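Wokine Trail Camera — field notes from the shop

I've been selling wildlife gear out of Kelcombe for years, and the Wokine is the one I end up strapping to my own trees. It's a plain little camera for people who want to know which animals are crossing their land at night, and whether the neighbor's cows are getting into the woods again (mine are, every August, right down to the creek).

It takes AA batteries and a regular memory card, and the strap fits a trunk up to 64 inches around. I set mine at knee height for foxes and badgers, and higher up for deer. The menu has five buttons and you'll only use two of them.

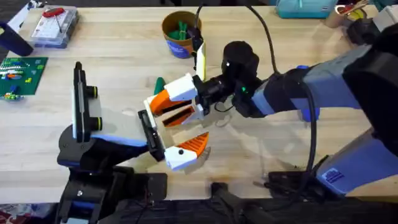 Two robot arms over a light wooden tabletop.

The night pictures are what sold me. You get eyes, ears, the shape of the tail — enough to tell a stray dog from something wilder. My friend Solange Besson left hers by a salt lick and came home with 1,489 shots, more than 480 of them of the same goat! If you've got livestock nearby, turn the trigger down to low before you walk away.

It comes in Tan or bark brown. The Flirkum mounting arm is sold separately and I'd get it if your trees lean. Steel lock boxes are back in stock too.

Order before noon and I'll pack it the same day. Returns are fine if the box is in decent shape.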